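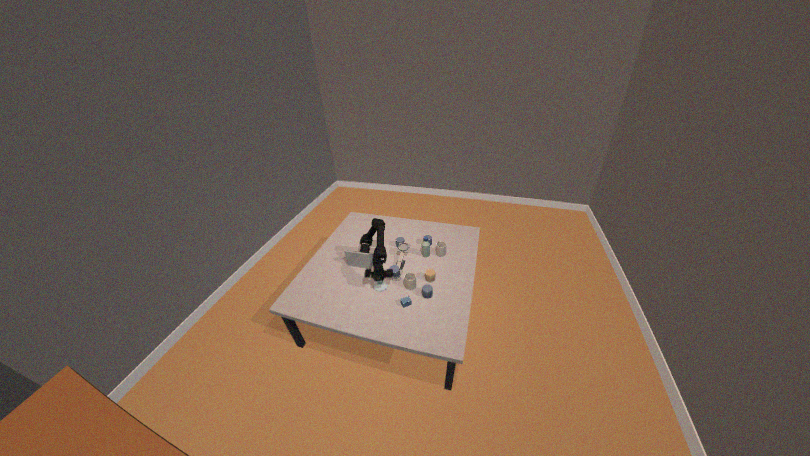
The first reply came from Zonetard, who wanted to know whether both grippers had been run with the same closing speed, and said any comparison without that was guesswork. Fair point, so I have added the settings to my question.

Print this page | E-mail this page

Question
Comparing two grippers in simulation – which numbers matter?
Posted April 5, 2025

I have one arm and two gripper models, the Jivano three-finger and a plain parallel jaw. I run both over the same tabletop set: a bottle, a jar, a cup, a clear glass, a small cube, a box, a can. 949 trials so far. Closing speed and force limit are the same for both. The Jivano does better overall, but nearly all of its lead comes from the round items. On the cube and the box the parallel jaw wins. Should I report one success rate or split it up?

Answer 1
Split it. One rate only tells you what mix of objects you picked. Give a rate per object and the number of trials behind each one. Also log why a grasp failed – missed, slipped on lift, or knocked something over. We did this in September and most of our "bad gripper" results were approach angle problems.
Check your friction values too. If they are the simulator defaults, the slip numbers don't mean much.

Answer 2
just use the parallel jaw, fewer joints to tune

Answer 3
Agree with the first answer. I would also move the objects between trials and use the same list of random seeds for both grippers, so each one gets the same layouts. Keep the clear glass in a separate line if you use camera input. Depth on a real camera is poor for glass, and a simulated one may be hiding that from you.

Related questions
Wrist camera or fixed camera for a small arm?
Hosville controller drops commands after 5 minutes
Rezaei arm: setting joint limits

This site uses cookies. By continuing to browse you accept our cookie policy.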